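Stuvon Annex C

Annex C of the Stuvon packing standard had 13 clauses, and I had written 12 of them. The last one was blank apart from its heading, "Completion." I had three hours before the Lirnetti auditor's deadline and a cell log with 3,771 entries.

The standard covered mixed footwear, low volume, single arm. It had been drafted at Eleo over two winters by people who mostly packed glassware, and it showed. Clause 4 still required the operator to confirm that the item was "free of liquid."

I began each review the same way, at clause 1: work surface. The surface shall be matte, shall carry a visible grid, and shall be checked from the wrist camera before the first approach of the shift. I opened the wrist record and went through it at quarter speed.
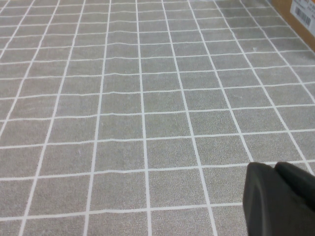
Kütt wanted to know why clause 1 said "visible" and gave no limit for how straight the lines had to be. The message was on the review channel, timed 4:10 in the afternoon. If the lines were a reference, Kütt wrote, they needed a tolerance, and if they were decoration, they did not belong in a standard.

I did not know which they were. I looked up the original proposal. The grid had been added so that a person reading the log could judge by eye how far an item had moved between two records. The arm took nothing from it. I wrote back that the grid was for the reader. Kütt replied that the reader should be named in the clause, then, and I added four words to it.

Clauses 2 through 6 were short. Grip force, approach height, lace management, inserts, speed. The lace clause had been argued over since November. The first draft said laces shall be secured. Lirnetti's comment was that the arm could not secure a lace, so the clause put a duty on a machine that had no means of meeting it. The second draft said laces shall not be gripped. The comment on that one was a single line: how would it know?

The third draft, mine, said that a lace outside the collar shall be treated as part of the item when clearance is calculated. There was no comment on the third draft. I took that as approval and moved on.

Clause 7 was the transfer over the box. The item shall be carried above the rim, the descent shall not begin until the item is wholly inside the opening in plan view, and the arm shall pause there.
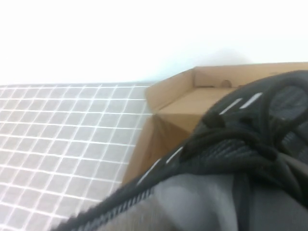 The length of the pause was the one figure in the annex I had chosen myself. I had set it at 5 tenths of a second. At that value the log showed 669 pauses flagged as long, all of them harmless. A shorter limit would have flagged more of them. A longer one would have flagged none, and then the clause would have had no purpose except to be read.

I left it alone and made coffee. When I came back Kütt had posted again. The question this time was clause 8, starting condition, which said that both items of a pair shall be placed in front of the box, toes toward it, with inserts in. Kütt asked whether "in front of" was measured from the box or from the operator. I attached the reference record from the fixed camera and changed the clause to say "on the side of the box opposite the wall."

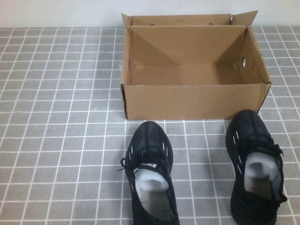 Record C-8. Pair and open box before the first grip, fixed camera.

That left completion. I had avoided it because it looked easy. The obvious text was that the task is complete when both items are in the box. But the standard never says what an item is once it has been let go. A shoe resting on the rim is in the box by weight and out of it by volume. A shoe lowered, lifted again and turned has been in the box twice. The log counted that as two completions, and someone at Eleo had been reporting it that way.

I went back to the record of the second shoe and stopped at the grip. The arm had the shoe. The pair was still a pair. By the old wording nothing had happened yet, and by the log's wording the task was already open. 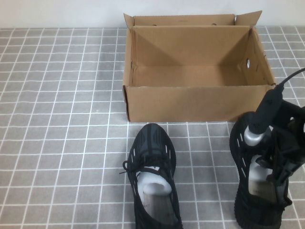 I typed: the task is complete when the gripper is open, is outside the box, and has no further instruction concerning the pair. Then I read it aloud, which the drafting guide recommends. It described the arm and said nothing of the shoes. An arm that had never picked anything up would satisfy it all day long.

I added the shoes. I added the box. I added "in that order," took it out, and put it back. At 6:40 the clause was 51 words long – the limit for a clause is 60 – and I sent it to Lirnetti.

The reply came before I had my coat on. Accepted, with one comment, on clause 4. Please define liquid.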